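Laundry Day on a Bare Bed

The June linen swap at the Rebelo building starts Wednesday at 8 in the morning. Residents on the second floor should strip their beds before then and put the used sheets in the hall cart. Mafalda Bettencourt has written up how she folds the clean things, as several newer residents asked.
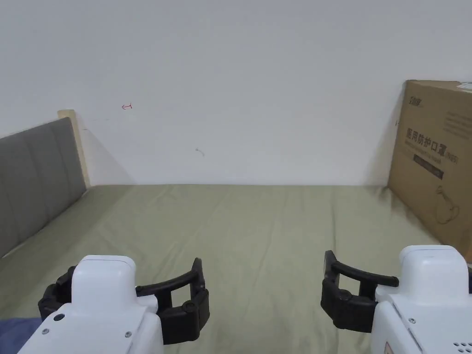

Folding goes faster on a bed than on a desk or a chair. Pull the bottom sheet tight and clear everything else off first. A few light creases in the sheet, like the ones on the green one, make no difference. Start with the towels, which are flat and stack easily, and leave the shirts until last.

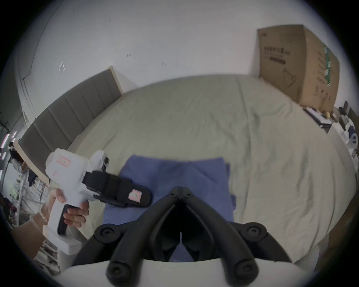
A blue towel, folded and laid flat on the bed.

Knit shirts take more time. Find the hem, shake the shirt out once and lay it face down. Bring in the sides, then the sleeves, and fold up from the bottom. Shirts with a pocket should be smoothed from the pocket outward.
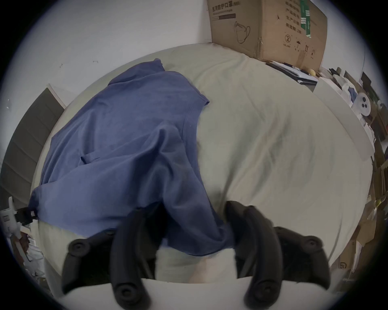 If a shirt still feels damp at the seams, hang it up and fold it the next day. The dryers on the Vaseo side run cool and often need a second cycle of 21 minutes.

Any sturdy cardboard box will do for clothes going to storage. Write your room number on the top and one side, and leave it in Room 116 by Friday.

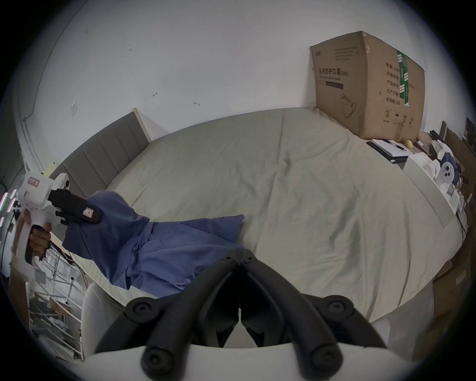

Blue cloth over the bed, with a mask carton at the far corner.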